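Pairing and first set-up of the Ciobanu 40 watch

Section 3 of the user guide. Applies to the Ciobanu 40 and Ciobanu 40 LTE.

Before you start

You need the watch, the charging cradle and a phone with Bluetooth switched on. The phone must have 700 MB of free storage for the Flosen app and the first software update. Most of that space is released once the update has been copied to the watch.

Charge the watch to at least half before pairing. If the battery falls too low, the update will not start and the watch shows code 121.

Caution: Use only the cradle supplied. Other magnetic chargers may hold the watch in place without charging it, and some will make the back of the case hot.

3.1 Switching on

1. Peel the film from the back of the watch. The heart rate sensor will not read through it.
2. Place the watch on the cradle with the two metal contacts lined up. A green ring shows when charging has begun.
3. Hold the lower button for four seconds until the logo appears.
4. Turn the crown to choose a language, then press it to confirm.

The first start takes longer than later ones. The screen may go dark for up to a minute. Do not hold the button again during this time or the watch will restart from step 3.

3.2 Pairing with a phone

1. Install the Flosen app and open it.
2. Create an account or sign in. An account is needed for backups, but you can choose Skip and add one later.
3. Tap Add a watch. The app lists any watches within range.
4. Tap the name that matches the one on the watch screen.
5. Check that the same six-digit number appears on both devices, then tap Pair on the phone and press the crown on the watch.
6. Allow notifications and contacts if you want calls and messages to reach your wrist.

Note: A watch can be paired with one phone at a time. To move to a new phone, make a backup first (section 7), then reset the watch. The reset erases everything stored on it, including music and saved routes.

If the watch does not appear in the list, remove any earlier entry for it in the phone's Bluetooth settings and go back to step 3. Code 513 means that the watch is still locked to another account. The previous owner must remove it in the app under Account, Devices.

3.3 Installing the first update

1. Leave the watch on the cradle and keep the phone close by.
2. In the app, open Watch, Software, Check now.
3. Tap Download. Wi-Fi is recommended.
4. When the copy is complete, tap Install. The watch restarts twice.

Do not take the watch off the cradle until the clock face returns. You can set the update to run overnight instead; the default time is 2 am.

3.4 Choosing a power mode

Standard mode keeps the screen, sensors and notifications fully on. Long mode turns off the always-on display and checks your heart rate less often. Clock mode shows the time and nothing else.

1. Swipe down from the clock face.
2. Tap the battery symbol.
3. Turn the crown to the mode you want and press to confirm.

In clock mode the watch does not track sleep or steps. Alarms still sound. Hold the lower button to leave clock mode.

3.5 Fitting the strap

Slide the pin inward with a fingernail, seat the other end in the lug and let go. Pull gently to check that both ends have caught. Wear the watch a finger's width above the wrist bone, snug enough that it does not slide. Loosen it a little after exercise and dry the skin underneath.

Service notes

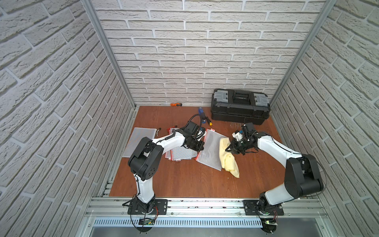
Itville, October

Owners of the LTE model can now add a mobile plan from the app without visiting a shop. Open Watch, Mobile plan and scan the code from your network. If the plan was bought before the first update, delete it and scan again.

The Hanilberg repair desk accepts watches by post and is closed on Thursday. Remove the strap, switch the watch off and put a note of the fault in the parcel. Do not send the cradle unless the fault is with charging.

Text of this section revised by Delia Tudose. For settings after pairing, continue to section 4, Clock faces and tiles.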